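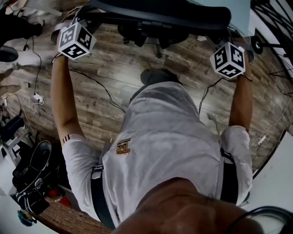 Short sleeves and a floor made of wood planks.

Category: Ask Us Why / Your Body
4 comments | 17 shares

Why do we get goosebumps?

I got goosebumps on Thursday, waiting for the bus in Domulstead with no jumper on. My arms looked like a plucked chicken! So I went home and read up on them, and now I want to tell you everything.

Look closely at your arm. See all those tiny hairs? Each one grows out of its own little pit in your skin, and down beside it is a teeny muscle. When you're cold, your brain sends a message along your nerves and those muscles squeeze. Up goes the hair, and the skin around it gets pulled into a bump. You can't do it on purpose (well, a few people can, but I've tried and tried and I just look cross).

Now, why bother? Think of a cat or a possum on a frosty night. When its fur stands up, air gets trapped in between the hairs, and that air works like a doona. Very cosy!
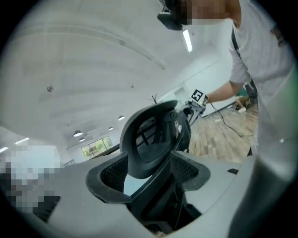
We still have the muscles but we've lost most of the fur, so our goosebumps don't warm us up much. Shivering does a far better job, and so does a jumper.

Being scared can set them off too. A frightened cat puffs up its fur and looks twice as big, which might make a dog think again. And some people get them from music. I get them at the very loud bit when the Idville brass band plays, every single time.

Want to try it? Run a cold, wet flannel along your arm, then watch the hairs with a magnifying glass. If you have a colouring pencil handy, draw what you see.

Filed under: skin, hair, feeling cold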